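How to Run a Bin-Picking Demo on an Open Day

I wrote these instructions after our open day in April at Lonham, where we showed one robot arm taking mixed objects out of a metal bin to a little more than 223 visitors. Many of them had never stood near an industrial robot before. The page is for a small lab or workshop that wants to do the same and has one arm, one bin and a table.

Before you begin

You need the robot with its gripper, a bin with low walls, two or more bar clamps, a box of small objects and a working program that you have already run for some weeks. Do not write a new program for the open day. We tried this in our first year and spent the morning with our backs to the public.

You also need two people. One stays with the control device and does nothing else. The other one talks.

Step 1. Fix the bin

Clamp the bin to the table. When the gripper misses an object it can push against the wall, and a bin that has moved by the width of a finger will spoil every pick after that. Tighten the clamps by hand, push the bin hard from each side, then tighten again. Check them at lunch.

Step 2. Choose the objects

Take things of different shape and surface. Include something soft, something clear and something in a flat package. Visitors understand quickly that a block is easy, and they like to guess what will happen with the clear one. Leave out anything that can roll under the gripper and anything made of glass.

Do not fill the bin. With few objects the audience can follow which one the robot is going for.

Step 3. Look at the cables

Move the arm slowly through all its positions and watch the cables, especially at the wrist. They need enough slack to turn with the joint, and the loop must not hang so low that it sweeps the objects away. Put a cable tie where the bundle opens too wide – but never so tight that it pulls at the end of the movement.
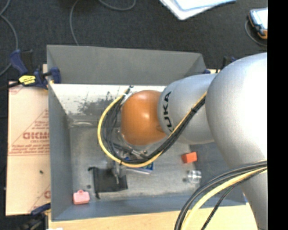 Yaowalak Pongsiri wrote to me after reading the first version of this page that her group always lets the loop touch the bottom of the bin once during the test, on purpose, with the objects inside, so they know which position is the worst one. She would add this before any visitors come in. I have not done it myself, but I think it is good advice and I will try it at Wiriya next time.

Step 4. Set the speed

Run slower than in your daily work. We used the reduced speed for the whole day. A slow arm gives the speaker time to explain, and people at the back can see the fingers close.

Step 5. Mark the line

Put tape on the floor outside the full reach of the arm, and a barrier on the tape. Tape alone is not enough when children are present. Your safety person must approve the distance, so ask early.

Step 6. Start the show

Each round should take 4 minutes or less. Say first what the robot will try, then start it, then be quiet during the first pick. Take questions while it continues. If a pick fails, let the robot try again and tell people that it failed. Our visitors asked better questions after a miss than after a clean pick.

After every round, stop the robot, wait until the operator says "stopped", and only then put the objects back by hand.

Step 7. Write down what happened

Keep a sheet next to the operator with the time, the object and the result. Nataša Golob filled ours in, and on Monday it was more useful to us than the video.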